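How a Running Race Is Timed

By Concetta Palumbo
Fri 9 February

A race result is a list of names with a time next to each one. The time has to be correct, because it decides who won, who gets into the next round and who has set a record. This page explains how the times are measured, starting with the oldest method.

Timing by hand

The simplest way to time a race is with a stopwatch. A timekeeper stands level with the finish line, watches the start, and presses the button when the race begins. When the runner reaches the line, the timekeeper presses the button again.

The timekeeper is told to watch for the flash or smoke from the starting gun and to ignore the bang. Light travels so fast that it reaches the far end of a running track almost at once. Sound is much slower. It covers 100 metres in a little less than a third of a second. A timekeeper who waited for the bang at the end of a 100 metre race would start the watch too late, and every time would come out too short.

There is a second problem. A person needs a moment to see something and then move a finger. This moment is called reaction time. For most people it is between one and three tenths of a second. At the start of the race the timekeeper has to react to the flash, so the watch starts late. At the finish the timekeeper can see the runner coming and is ready, so the watch stops nearly on time. The two errors do not cancel out. Hand times are usually a bit quicker than the true time.

For this reason hand times are rounded up to the next tenth of a second. If the watch shows 13.42 seconds, the result is written as 13.5.

Where exactly is the finish?

The finish line is a white line painted across the track. The race ends for each runner when the torso reaches the edge of the line nearest to the start. The torso is the main part of the body, between the neck and the hips. The head, arms, hands, legs and feet do not count.

This is why sprinters lean forward at the end. Stretching out a hand makes no difference to the result. Leaning brings the chest to the line a little sooner. A runner who leans too early slows down, so coaches tell young athletes to run past the line first and learn the lean later.

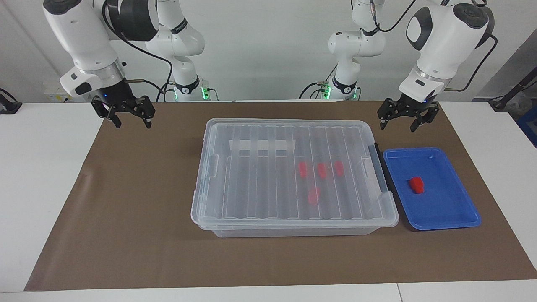
Timing by camera

In large competitions the times are taken by a photo finish camera. It is fixed high up, exactly in line with the finish. An ordinary camera takes a picture of a wide area at one moment. A photo finish camera does the opposite. It looks at a very thin strip, the finish line itself, and records that strip again and again, often more than a thousand times a second.

The strips are then placed side by side to make one long picture. Everything in the picture was on the finish line when it was recorded. Moving from one end of the picture to the other means moving through time. A runner who crossed first is at one end and a runner who crossed last is at the other.

The picture can look odd. A foot that rested on the line for a while appears stretched, because it was recorded in many strips. An arm that swung quickly may look thin or bent. The track behind the runners shows up as plain bands, since the camera saw the same bit of ground each time.

A judge reads the picture on a screen. The judge moves a thin upright line, called a cursor, until it touches the front of the runner's torso. The computer shows the time for that position. The judge does this for each runner in turn. In short races the time is given to the hundredth of a second.

The clock in this system is started by the gun. A sensor attached to the gun sends an electrical signal when it is fired. No person has to press anything, so reaction time does not come into it.

A worked example

Suppose two runners finish close together in the 200 metres at the Dristmont schools meeting. We will call them Tallon and Martens. The picture shows that Tallon's torso reached the line at 27.532 seconds and Martens's at 27.538 seconds.

Times from a photo finish are rounded up to the next hundredth unless they are already exact. Both of these become 27.54. On the results sheet the two runners have the same time. Tallon is still placed first, because the picture shows that Tallon crossed first. The gap was six thousandths of a second. At that speed a runner covers between four and five centimetres in six thousandths of a second, less than the width of an adult's palm.

If the judge cannot separate two runners in the picture, they are given the same place.

Timing with chips

A road race may have hundreds or thousands of runners. They cannot all stand on the start line, and one judge could not read a picture with all of them in it. These races use chips.

A chip is a small electronic tag. It may be tied to a shoe or stuck to the back of the paper number. Each chip holds its own code. When the runner passes over a mat at the start, an aerial in the mat picks up the code, and the computer stores the code with the time. The same thing happens at the finish.

This gives two different times for each runner:

Gun time runs from the starting signal to the moment the runner finishes.

Chip time runs from the moment the runner crosses the start mat to the moment the runner finishes.

A runner at the back of a big crowd might need 70 seconds to walk up to the start mat. That runner's gun time will be 70 seconds longer than the chip time. The chip time shows how long the runner took to cover the distance. The winner is normally decided by gun time, so that the first person across the line is the person who has won.

Chips are less exact than cameras. The mat picks up the code when the foot or the number passes over it, and neither of these is the torso. In a long race the difference is too small to matter. In a sprint it would matter a great deal.

False starts

Timing is also used to check that nobody leaves too early. In big competitions the starting blocks contain sensors that measure how hard the feet are pushing. If the push comes less than one tenth of a second after the gun, it counts as a false start. Scientists have worked out that a person is very unlikely to hear a sound and move in less time than that. The runner must have guessed.

Try it yourself

You will need 2 stopwatches, a whistle, a tape measure and 4 people. Mark a straight course of 50 metres on grass. One person runs, one starts the race and two keep time at the finish. The starter should blow the whistle and drop a raised arm at the same moment.

First, both timekeepers start their watches when the arm drops. Write down the two times. They will probably be different, even though there was only one run.

Next, rest for a few minutes and run again. This time one timekeeper watches the arm and the other looks away and listens for the whistle. Compare the watches. Sound needs nearly 0.15 of a second to travel 50 metres, so the listener's time should be the shorter one. Repeat the run several times, as one result on its own may be caused by a slow finger.

Words used on this page

Aerial: a part that sends or picks up radio signals.
Cursor: a line or mark that can be moved on a screen.
Reaction time: the time between noticing something and moving.
Torso: the body without the head, neck, arms and legs.

Contact: the Korodetti young readers' desk | © Korodetti. All rights reserved | Back to top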